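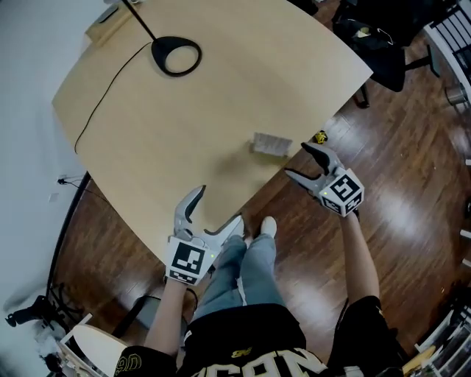

*A black lamp on a light wood-grain table, its cable running off the left side.*

## Small Charcoal, Big Dinner

Jamshid Nazari cooks for a family of five on a charcoal grill with 206 square inches of grate. He bought the Vundano portable for camping trips and ended up using it on the patio all summer. His old gas grill went to a neighbor in September.

The Vundano has a steel bowl, a hinged lid and two vents. Nazari lights his coals in a chimney starter and piles them on one side. Chicken thighs go over the bare side, skin up, with the lid closed, and they take 45 minutes. He moves them over the coals for the last three.

"I used to fill the whole thing with charcoal," he says. "Everything burned on the outside."

The lid is the weak point. It sits a little loose at the hinge, and on a windy day the coals burn faster than they should. The Ivholm, a heavier grill in the same size, closes tighter but takes longer to cool down and is harder to carry.

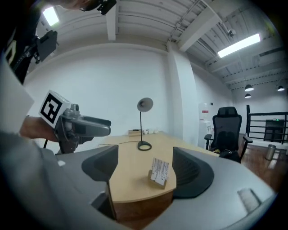
*Gray grippers, one of them with a white cube on top.*

Aroha Tautahi, who teaches weekend grilling classes in Rakena, tells beginners to start with a small grill. Less charcoal goes to waste, and a bad fire can be rebuilt quickly. She empties the ash before every cook – a full pan blocks the bottom vent – and brushes the grate while it is still hot. She oils the food and leaves the grate dry.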